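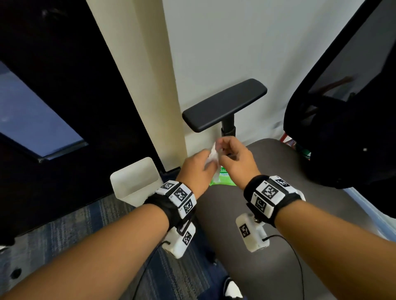 Jostitz wrote back on the draft within the hour: wiping is fine, but the draft never says who is allowed to wipe the marker faces, and with what. Fair point. The cleaning rule as written covers furniture, door handles and the armrests of chairs. It says nothing on the wrist units, and people will reach for the same wipe if the page lets them.

September 4, 2019. Working notes on the wrist-unit handling rules, second draft. To be merged with the Vena page once the open items at the bottom are closed.

**Marker faces**

- Dry microfibre cloth only. No alcohol, no sanitising wipes, no sleeve.
- Check the print for scratches and lifted corners before the units go on. A corner that lifts under a fingernail means the face is changed, and the unit goes through calibration again.
- No tape over a marker, matt or otherwise. We tried matt tape in April and the corner detection got worse at steep angles.
- Gloss is a fault. If a face shows a highlight under the ceiling lights, log it.

Jostitz also asks whether a wipe used on a chair can leave enough liquid on the fingers to mark the print later. I don't know. I have put in "hands dry before touching the units" and left it there.

**Straps**

Fabric straps are to be worn snug, just behind the hand. The present wording is "comfortable", and it is no use to anyone. Proposed wording: the housing must not turn on the arm when the wearer rotates the wrist fully in both directions. If it turns, tighten one step and repeat. If it still turns, use the smaller strap.

Straps are washed, housings are not. Take the housing off first. Two straps came back from the wash last month with the mounts still on, and both mounts had to be scrapped.

**Cables**

Cables are still the weak part of the rules. A task at a desk or chair brings the forearms over edges, armrests and castors, and the loop below the module has to be long enough for full reach and short enough not to catch. Brusunar's sheet gives a loop length of 45 cm. That suits a standing wearer at a bench. For low work I would rather state the test than the length:

1. Wearer reaches both arms fully forward, then down to knee height.
2. Neither connector takes load.
3. Neither loop touches the floor.
4. Wearer crosses the forearms and uncrosses them. Loops stay separate.

Step 3 fails for shorter wearers with the present cable set. Needs a clip at the belt or a second cable length. Raju has both in stock.

**Two-handed fine tasks**

Pulling a single wipe from a packet is on the list as a standard task, along with opening a zip bag and peeling a label. The rule so far: perform at normal speed, in the normal way, no lifting of the elbows to keep the markers in view. I want to keep this. Of 138 recordings checked against the old wording ("keep markers visible where possible"), 59 had posture I would call unnatural. After the sentence was struck out the next batch was much better, at the cost of more short tracking gaps. Gaps can be filled. Odd posture cannot be taken out again.

A gap is acceptable if at least one marker on each unit is found again before the hand leaves the object. Otherwise mark the segment and keep it. Do not delete segments on the day.

**Screws**

Module screws to be checked at the start of each session, finger and driver, no thread lock. The torque figure in the old page was copied from a different mount. Struck out, nothing put in its place yet.

**Open**

- Cloth supplier, and where the cloths are kept.
- Limit for total wear time. Draft says 62 minutes, left over from a battery figure and of no relevance to a cabled unit. Needs a real value.
- Whether Vena wants the strap test recorded or only ticked.
- Second cable length: ask Raju for two pairs before the next round.
- Reply to Jostitz with the revised cleaning section.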